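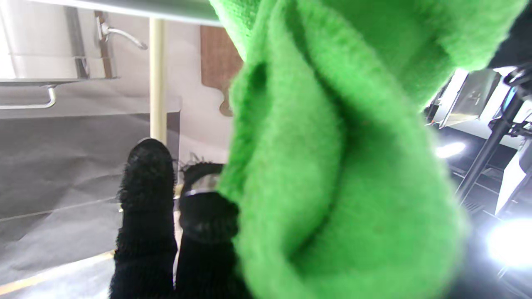
Minutes, kitchen cell fault review, 15 December 2024

Present: Yulan Yan (hardware), me (minutes, and also the person who was running the arm, so bear with me), the two Grevville operators, and Xu from the software side on the phone.

1. What went wrong

I went first, as it was my shift. We were on the towel task, the one where the arm takes the green cloth off the metal bar and lays it on the counter. Cycle 266 of the batch. The fingers closed, the log said "grasp OK," and the arm started its pull with a big fold of cloth bunched up beside the right finger where it had no business being. The force reading climbed, and the arm kept going anyway! I hit the stop. The bar held, nothing fell, and everyone was outside the line. I did say a bad word, which is on the audio, sorry.

Yulan asked how long between the climb and my hand on the button. From the log it was 2 seconds. She said that's a long time for an arm to be pulling on something fixed to a wall, and I agree with her.

2. The finger covers

We spent most of the meeting on this. The black knit covers are fraying. There are short fibers sticking out along the side of the left finger and loose threads standing up off the top edge of the right one. Yulan thinks threads like that can snag in terry loops, so the cloth hangs on even when the fingers are open. Xu thinks the threads are a side issue and the real trouble is that the software believed the grasp. We went back and forth for a while and I don't think either of them moved much.

One of the operators said she'd noticed fuzz on the covers before and trimmed it with scissors. Yulan asked her (nicely) to please stop doing that and swap the cover, as a cut knit only runs faster. She also asked why it wasn't in the fault book, and the answer was that the fault book is in the other room. Fair enough. It's moving.

We looked up the cover life. The Drotetano sheet we work from says change at 1,000 cycles, and this pair was at 1,389. That one's on me. The counter resets when you reboot the cell and I'd been reading the wrong number off the screen.

3. Why the arm didn't stop by itself

Xu walked us through it. The force limit was on, but it had been raised for the drawer task, where you need a good tug, and it stayed raised when we loaded the towel task. So the arm was doing what it had been told. Xu wants each task to carry its own limit and refuse to start without one. Yulan wants a hard cap underneath that no task can change. I said can't we have both, and it went quiet and then they said yes.

The number for the towel task will be set after Yulan has done some pulls with the hand gauge. I'm not writing a guess in here.

4. The cutting board

I raised this one. The wooden board is up against the wall with the cloth hanging over part of it, and if a pull goes sideways I'd expect the board to come along too. Agreed it comes out for towel runs and goes back in for the others. Xu grumbled that the older recordings all have it in. Noted, Xu.

5. Actions

Yulan: fit new covers, check the bar fixings, do the gauge pulls.
Xu: per-task limits, hard cap, and a cycle counter that survives a reboot.
Me: order covers from Rirnness (a box of 100, we'll get through them), move the fault book, write up the stop properly.
Operators: look at both fingers before every batch, and log any loose thread.

No towel runs until Yulan has signed off the gauge pulls. Drawer and cup tasks can carry on with the new covers fitted.

6. Anything else

The stop button by the door is stiff. Yulan will look at it while she has the tools out. Next meeting is when the pulls are done, and I'll send a note round.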